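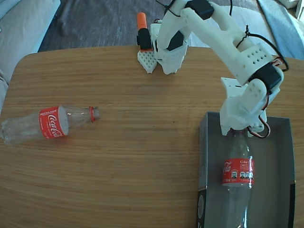 Products > Public Finance > Budget Displays > Vernent Council Spending Counter

Overview Features Support Contact

January, by Vlastimil Šindelář

The Vernent is a wall-mounted counter that shows what a council owes, updated through the day from its published accounts. Windora supplies it with a matching web page, so residents see the same total at home as in the town hall.

Each unit has two lines of digits. The upper line gives total borrowing and the lower line gives the share per household. In Orosness the lower line read 2,987 when the counter was switched on.
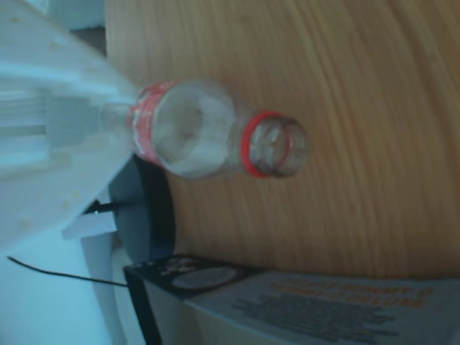 Can the counter show savings as well as debt?
Reserves can be put on the lower line in place of the household share – the setting is in the Vídalín software that comes with the unit.

Figures are entered by the finance office or read from a spreadsheet. A change appears on the wall within 8 minutes.
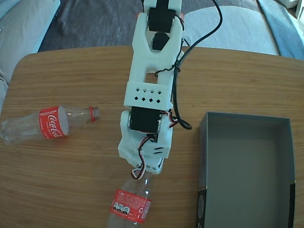
Past totals are kept for three years and can be downloaded by anyone using the web page. Wall brackets and a power lead are included. Fitting is charged separately.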